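Metal Boxes and How They Close
Multau Workshop Pages for Young Readers, Sheet 151
Text: Géza Bodnár

Look behind a washing machine, on the wall of a garage or under a street lamp, and there is a good chance you will find a small box with a flat lid. Engineers call this kind of box an enclosure. The word comes from "enclose," meaning to shut something in on all sides.

An enclosure has two jobs. It keeps dust, water and fingers away from the parts inside. It also keeps the parts inside from touching anything outside. A loose wire that brushes against a wet wall is dangerous. The same wire inside a closed box is much less so.

What the box is made of

Enclosures are made from metal or plastic. Metal boxes are often aluminum or steel. Steel is strong and heavy. A magnet sticks to ordinary steel, and it does not stick to aluminum. If you have a fridge magnet and an empty metal box at home, you can test this. Paint does not stop a magnet from working, although a very thick layer makes the pull weaker.

Many small metal boxes are cast. To cast a box, a factory melts the metal, forces it into a mold and lets it harden. Other boxes start as a flat sheet. A machine cuts the sheet into a cross shape, the four arms of the cross are folded up, and the corners are joined. You can make the same shape from cardboard with scissors and tape.

The coating

Bare steel rusts when air and water reach it. Aluminum does not rust, but its surface can turn dull and chalky. For this reason most metal boxes get a coating.

One common method is powder coating. Here are the steps.

1. The box is washed to remove oil and dust. Powder does not hold well on a greasy surface.

2. The box is hung on a hook and connected to the ground by a wire.

3. A spray gun blows dry powder at the box. The gun gives the powder grains an electric charge, and the charged grains are pulled toward the metal. A balloon rubbed on your hair sticks to a wall in a similar way.

4. The box goes into a hot oven. The grains melt, flow together and form one hard skin.

5. The box cools on the hook before it is packed.

Powder coating does not have to be smooth. Some powders are made to dry with tiny bumps and hollows, and one of these is called a hammered finish. It looks as though someone had tapped the metal all over with a very small hammer. No hammer is used. The pattern forms in the oven as the powder melts.

A bumpy finish hides small scratches and fingerprints. It also changes the way the box looks in the light. A smooth surface reflects light in one direction, like a mirror. A bumpy surface has many small slopes, and each slope sends the light a different way. Some of the slopes face your eye, and those ones glint. Tilt the box and different slopes glint.

The holes in the lid

The lid of an enclosure has to come off so that a person can repair what is inside. It also has to stay on the rest of the time. Screws do both. Most rectangular lids have a screw in each corner, and large lids have more along the sides.

A plain hole is a straight tunnel through the metal. If you put a screw in a plain hole, the head of the screw sits on top of the lid and sticks up. It can catch on a sleeve or scratch the next box in a stack.

A countersunk hole is different. Its upper edge is cut away at a slope, so the hole is wide at the top and narrow below, like a funnel. The slope is called a bevel. A screw for this kind of hole has a head shaped like a cone. The cone fits into the funnel, and the top of the screw ends up level with the lid or slightly below it.

The cutting tool is called a countersink. It looks like a short drill bit with a wide pointed nose. The worker drills the plain hole first and then uses the countersink to open the top. If the countersink goes too deep, the screw head sinks too far and the lid around it becomes thin and weak.

When you look at a countersunk hole from above, you see two circles, one inside the other. The outer ring is the bevel. It often looks lighter than the middle, as light can reach the slope but does not get far down the hole.

Closing the lid

Screws are not tightened one after another around the edge. The worker turns the first screw until it just begins to grip, then goes to the corner diagonally across from it, and then does the other two corners. After that, each screw is tightened fully in the same order. If one corner is tightened all the way at the start, the opposite corner can lift and leave a gap.

Boxes used outdoors have a soft strip of rubber or foam under the lid, called a gasket. The gasket is squeezed as the screws go in — it fills the small spaces between lid and box that metal alone would leave open.

Marks and labels

Gray boxes look very much alike. The Urkanent parts store in Multau has 3000 of them on its shelves, and 60 of those are the same size and color. People who work with boxes add marks so that they can tell one from another, or tell which side should face up.

A mark can be a printed label, a number stamped into the metal, a line of paint or a piece of colored tape. Tape is quick, and it can be removed later. It sticks less firmly to a bumpy coating than to a smooth one, as only the tops of the bumps touch the glue. Pressing hard along the edges helps. The color of the tape has no fixed meaning unless the people using it have agreed on one.

The gray box on the table has a small square of red tape on its lid, between two of the round screw holes. Look for the lighter ring around each dark center, and for the places where the speckled surface glints.
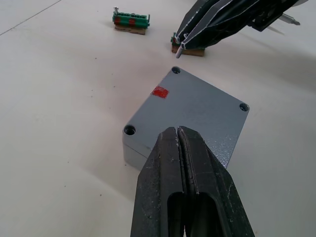

Try it: a cardboard enclosure

You need one sheet of thin cardboard, a ruler, a pencil, scissors and tape.

Draw a rectangle for the bottom of the box. Draw a strip 2 inches wide along each of its four sides. Cut around the outside, fold the strips up and tape the corners.

For the lid, draw a second rectangle slightly larger than the first and cut it out. Mark a small circle near each corner. Draw a larger circle around each small one and shade the middle dark. You now have a drawing of four countersunk holes seen from above.

Put a square of colored tape near one edge of the lid. Turn the lid a few times with your eyes closed, then open them and use the tape to find the side you started with.

Words on this sheet

Bevel: a sloped edge.
Cast: made by hardening melted metal in a mold.
Countersink: to widen the top of a hole into a cone shape, or the tool that does it.
Enclosure: a box that shuts parts in.
Gasket: a soft strip that seals a gap.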